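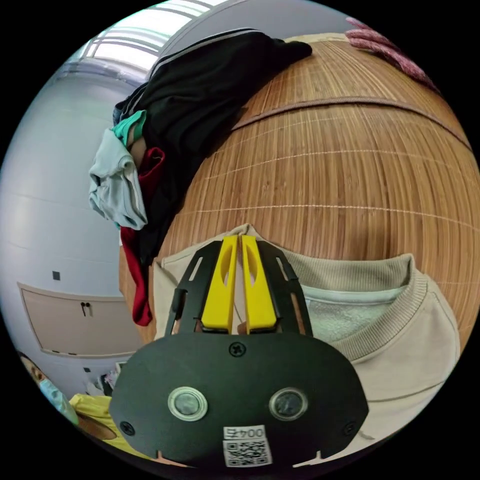 Planning Guides > Hand-held Grippers

April - by Renata Szczepańska

4. Planning your first purchase

4.1 Pick one task before you pick a kit. Folding a sweatshirt is a great one - you have the clothes already, and a bed is all the workspace you need!

4.2 Budget per pair. Two-handed folding takes two Grakel grippers, so price them together:
- Pair of grippers: $3,000
- Spare fingers and screws: $300
- Storage and charging: $600

NOTE: Fingers wear faster than anything else on the tool. Order the spares up front and you'll be glad you did.
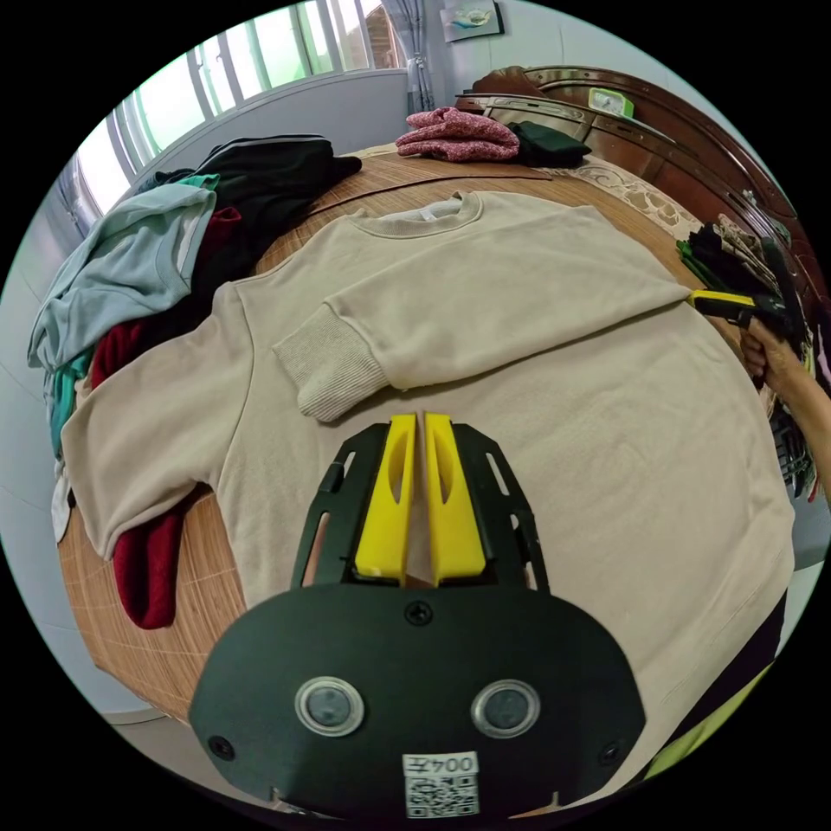 4.3 Measure your work area. Allow room for the garment with both sleeves out, plus a spot for the pile still to be folded.

4.4 Send your list to Szymon Marciniak at Grakel for a quote. Kits ship complete, so have shelf space ready.

CAUTION: Do not mix fingers from different kit versions. Check the label on each housing before ordering.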